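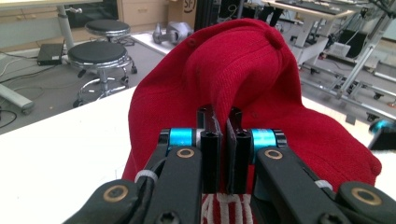

Recording Handling Demonstrations with Hand-Held Grippers: Good Practice for Soft Goods

Issued by the Dreturico Handling Laboratory
Applies to: all stations using paired hand-held grippers
Revised: October

1. Purpose and scope

This guide sets out how operators should prepare, carry out and close a demonstration session in which hats, caps, scarves, gloves and similar items are handled with a pair of hand-held grippers. It covers the station, the tools, the conduct of the operator and the records that must accompany each session. It does not cover powered arms, which are dealt with in the Okier cell rules, nor does it cover the training of models from finished recordings.

The word "must" marks a requirement. The word "should" marks a recommendation from which an operator may depart if the session log says so. "Episode" means one recorded attempt at one task, from the start signal to the stop signal. "Session" means all episodes recorded by the same operator at the same station without a change of task.

Operators who have not yet completed the station induction must work with a trained colleague for their first session.

2. Before the session

2.1 The work surface

Clear the board of everything that is not listed on the task sheet. Tools, offcuts, pens and packaging should go on the shelf or in the drawer, and never on the far corner of the board. An item that remains on the board during recording becomes part of the task whether or not it was meant to be.

Wipe the surface with a dry cloth. Marks that will not come off may stay, provided that they stay for the whole session. Do not clean between episodes, and do not lay fresh tape halfway through.

Check that the board lies flat and that the brackets holding the table are tight. Press down on each corner in turn. If the table moves, stop and report it to the station lead.

2.2 The floor

Cables on the floor must be kept away from the place where the operator stands. Where a cable has to cross a walking route it must be covered. Stools should be pushed back far enough that the operator can take one full step to the rear without contact. Castered stools move easily and should be checked again after every break.

2.3 The grippers

Inspect both grippers before use, in the following order.

Pads. The inner faces must be clean and firmly attached. Threads and lint caught on a pad change the grip and should be removed with tweezers, not with a blade.

Joints. Open and close each gripper fully ten times. The movement should be smooth at both ends of travel. A gripper that sticks, clicks or closes unevenly must be taken out of service and tagged.

Fasteners. Check all visible screws by touch. Loose screws are tightened by the station lead and by no one else.

Cables. Follow each cable from the tool to its connector. There must be enough slack for the full reach of the task, and no cable should be pulled tight when the arm is stretched out.

Mounting plates. Plates must sit square on the tool. A plate that has been knocked must be reported, even when it looks straight, and the tool must be calibrated again before recording.

2.4 The items

Each item carries a stock number, entered in the log before the first episode. Items used for practice must not be used for recording in the same session. Knitted goods stretch with repeated handling and should be rested for a day after heavy use. Caps and other shaped goods should be checked for crushed panels.

Empty all pockets and folds, and remove loose swing tags. Sewn labels stay on.

3. Carrying out the task

3.1 Starting position

Stand square to the table with both feet on the floor. Hold the grippers open, clear of the board, and wait for the start signal. Keep the wrists straight where the task allows it. Seated work is permitted only where the task sheet says so.

Place the item as the task sheet directs. If the sheet calls for a varied start, change both the position and the turn of the item between episodes. Small changes made out of habit are not enough; the Seixas review of earlier sessions found that operators left to themselves put the item back within a hand's width of the same spot nearly every time.
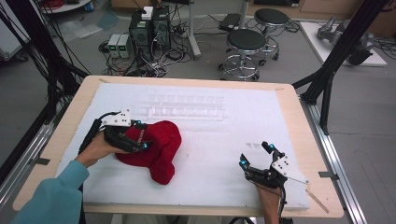 3.2 Use of two hands

One gripper should hold or steady while the other works. Both should not travel at speed at the same time unless the task requires a joint lift. When a gripper is idle it should be kept open and still, near the board but clear of the item, so that its next movement has a plain beginning.

The grippers must not touch each other. Where a handover is part of the task, the receiving gripper closes fully on the fabric before the giving gripper opens. A short pause between the two actions is correct and should not be rushed.

3.3 Gripping knitted and folded items

Approach from above or from the side at a steady pace. Close on a single fold of fabric where possible. A large bunch held between the pads tends to slip during the lift, and the slip is difficult to detect afterwards. Do not press the item hard into the board in order to gather it. If the first closure misses, open fully, draw back a little and try once more.

Ribbed cuffs give a firmer hold than loose crown fabric and are preferred as a gripping point, except in tasks where the sheet names another.

3.4 Gripping shaped items

Caps should be held across the crown, with one pad on each side and only enough pressure to keep the shape. If the front panel begins to fold in, the grip is too tight. Lift straight up before turning. Do not lift a cap by the button or by the edge of the brim unless this is the task being demonstrated.

Keep embroidery and stiff badges out from between the pads. They lift one edge of the pad away from the cloth, and the cap will turn in the grip.

3.5 Pace

Work at the speed at which the task would be done with care by hand. Demonstrations that are very slow are as unhelpful as those that are hurried. As a guide, a simple pick and place should not be stretched out to fill the time allowed – stop when the task is done.

3.6 Mistakes

Errors are to be expected. The rules for dealing with them are as follows.

If the item slips and can be picked up again at once, carry on. The episode is kept and marked "recovered".

If the item leaves the board, stop. The episode is marked "failed" and kept.

If a hand, a sleeve or a second person touches the item after the start signal, stop. The episode is marked "void".

If a cable snags, stop, release it and inspect the connector before continuing. The episode is marked "void".

Operators must not delete episodes. Removal is decided by the reviewer, who works from the marks in the log. In the last full set held at Dreturico, 935 episodes were logged and 931 were passed to review; the remaining four were void through snagged cables and were kept in a separate folder with their log entries.

3.7 Other people at the station

A second person may stand at the table if the task sheet provides for an assistant. All others should remain behind the station frame while recording is in progress. Conversation should be kept to what the task needs. The background need not be empty, but large objects should not be moved in it during an episode.

Before recording, tell those nearby that the station is live. Anyone who does not wish to be recorded must be given time to move away.

4. Breaks and operator welfare

Hand-held grippers place a steady load on the thumb and forearm. Operators must rest for at least five minutes in every half hour of recording and should change tasks after two hours. Set the grippers down during a break; do not hang them by their cables.

Stop at once if there is tingling, numbness or pain in the hand. The session may be finished by another operator, in which case a new session number is opened.

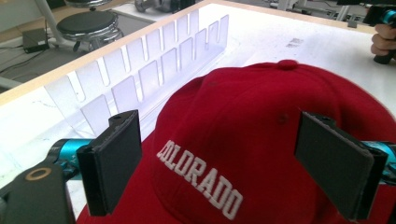
May an operator change the order of items during a session?
Only with a note in the log. The order on the task sheet is set so that similar items do not follow one another for long stretches, and a change made without a note makes the later comparison between sessions unreliable. If an item is damaged or missing, go on to the next one on the sheet and record the stock number of the item left out.

5. Closing the session

5.1 At the station

Give the stop signal and wait until the recording light has gone out before moving any item. Place both grippers on their rests with the fingers open. Return the items to their bags, check each stock number against the log and set aside anything that shows wear.

Leave the board and the table where they are. The next operator must be told if either has been moved during the session, and the station must then be calibrated again.

5.2 The session log

The log must contain:

station name and session number
operator code
task sheet number and version
serial numbers of both grippers
stock numbers of all items used
number of episodes, with the mark given to each
faults, snags and departures from this guide

Logs are kept in Proketti under the station name. Entries must be made on the same working day. Where a correction is needed, add a new line and leave the old one readable.

Operator codes are used in place of names throughout. The list that links codes to people is held by the laboratory office and is not stored with the recordings.

5.3 Review

The reviewer watches the first three episodes of each session in full, and then one in every ten. If two or more of the sampled episodes carry the wrong mark, the whole session is reviewed. Of the 812 episodes in the spring set, 213 were watched under this rule, and the marks on nine were changed.

Results are returned to the operator within one week. They are intended to improve practice and are not used in staff appraisal.

6. Faults and reporting

Report the following to the station lead before any further recording: a dropped gripper, a loose or damaged pad, a bent plate, an exposed conductor, a table that has shifted, or any injury, however slight. A dropped gripper must be calibrated again even if no damage can be found.

Faults that do not affect safety or the quality of the recording – a worn label on a storage bag, a squeaking stool – may be entered in the log and dealt with at the monthly check.

7. Related documents

Okier cell rules, sections 2 and 5
Dreturico station induction, operator copy
Proketti log entry notes
Task sheets for soft goods, current versions only

Printed copies of this guide are not controlled. Check the revision month against the copy held in Proketti before use.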